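Open day at the Baravstead repair and reuse center

I've been meaning to get out to Baravstead since January, when a leaflet came through the door with a drawing of a screwdriver on it and not much else. Well, I finally went! It's a long low building on the Stesside road, and if you're going by bus you want the 93 and then a ten-minute walk along a fence. Wear proper shoes. The path was a swamp.

They take in old office computers there, mostly from schools and small businesses, and get them going again or strip them for parts. You get a sticker at the door and then you can pretty much wander, which I loved. The first room is the shelves — rows and rows of towers with paper tags tied on, sorted by where they came from. One whole bay was marked Brallside and had 138 machines in it according to the sheet taped to the end (all from one school, can you believe it). I saw the exact model I wrote my college papers on and felt about a hundred years old.

Next came cleaning, which is a lot of brushes and a very loud air line. I didn't stay long because my nose had started already. They do hand out masks, so take one, I was being stubborn.

The part I'd really come for was the bench room. I have owned computers for more than twenty years and never once looked inside one with any real attention, and there they were with the side panels off, lying down flat so you can see straight in. The woman showing our group around went through it all for us, the memory, the power supply, the drives, and she was so patient with the man who kept asking about printers. The insides are prettier than I expected! A green board with little blue bits all over the place, and cables looping around like somebody's knitting.

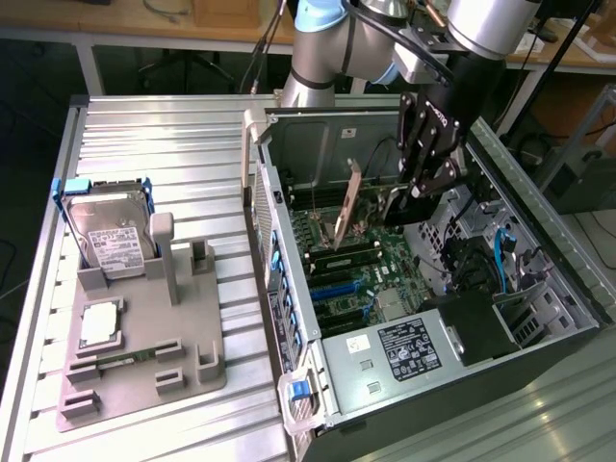

Expansion cards were what we spent the most time on. The card has to go down into its slot nice and straight, with the metal bracket lining up at the back of the case, and if you come in at an angle you can feel it fighting you. I had a try on a practice machine and it took me three goes and a lot of muttering. Then there was a click and I was so pleased with myself I nearly clapped.

Lunch was soup from the Maldonado van in the yard, very good, cash only. I bought a refurbished keyboard on my way out too, and I'm typing on it now — the space bar squeaks a bit but I'm keeping it. They're open again next month, same hours, and you don't need to book unless you're bringing a group.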